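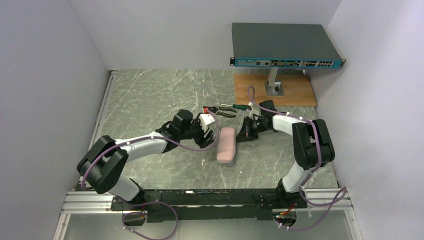 Issue 40, page 337

Questions about the bench kit

Do I need a rack for one network switch?
Walix would like you to think so. I'd want a better reason than two mounting ears on the front.

Is a pink case a daft choice for the bench?
No. Try finding a grey one on a grey marbled worktop.

Will pliers and a screwdriver do?
For most jobs, yes. Marchetti lists 171 pieces in its big set – I have yet to hear what they're all for.

Should the board be screwed down?
Gralano says always. I'm not convinced.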